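Zetley Automation Forum > Good practice > Liquids near the arm: what are your house rules?

dimness54
Posted June 2, 2026

Our lab manager at Jutotstead wants a written rule for open liquids on the bench. My draft says water only for the first 8 runs of any new pouring routine, and nothing goes in the mug until the routine has passed dry. He thinks this is excessive. He has never had to clean milk out of a wrist joint.
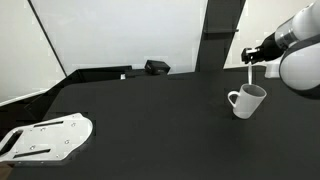 The other half of the draft is about volume. I've put a half-mug limit on every pour, whatever the recipe says, and one person within reach of the stop button. Anything I've missed?

moonbase_kev
Half a mug is arbitrary. Limit it to what the bench can hold without reaching a socket, then at least you can defend the number when someone asks.

dimness54
Someone always asks. Fair point, I'll measure it.

gantry_gran
I'd drop the water-only bit. Water and milk don't pour alike, so you pass your runs and then find out about drips on the ninth. We had a near miss in May doing exactly that. Test with the real stuff, just less of it.
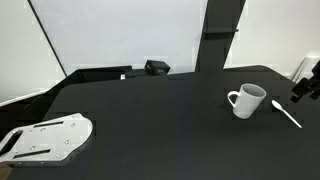

Tool layout is the bit most written rules skip. Ours says anything the arm might pick up has a marked home, and you put it back between runs. A spoon lying flat beside the mug, with its handle angled off like that, is fine if that's where the routine expects it. Black bench, white spoon, so at least you can see when it's wandered.

moonbase_kev
Disagree on the milk. Sour smell by Thursday – ask anyone at Moon.

gantry_gran
Then wipe it up, Kev. It's rule 2.

dimness54
Putting both versions to the manager. He'll pick the shorter one.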